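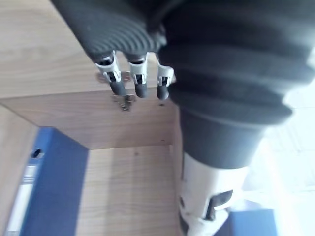 I drove 131 miles to the Ollero open day in Dornden, and I'd do it again tomorrow! Jagadeesh Fernandes from Pustmont met me at the door (coffee in hand, bless him) and we got straight to the robot.
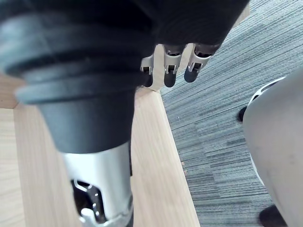

I wanted to know about the fingers, of course. Everybody does. He's spent 12 years on hands and still gets excited about a knuckle.
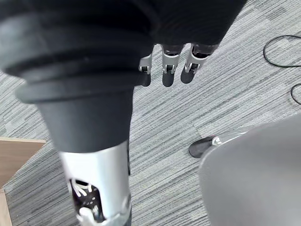
Asking the Dumb Questions

Does the sleeve come off? It does, and Jagadeesh says getting it back on is the worst job in the building. I offered to try – he laughed, and moved my coffee. 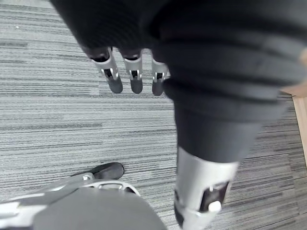

Three fingers over the carpet tiles at Ollero.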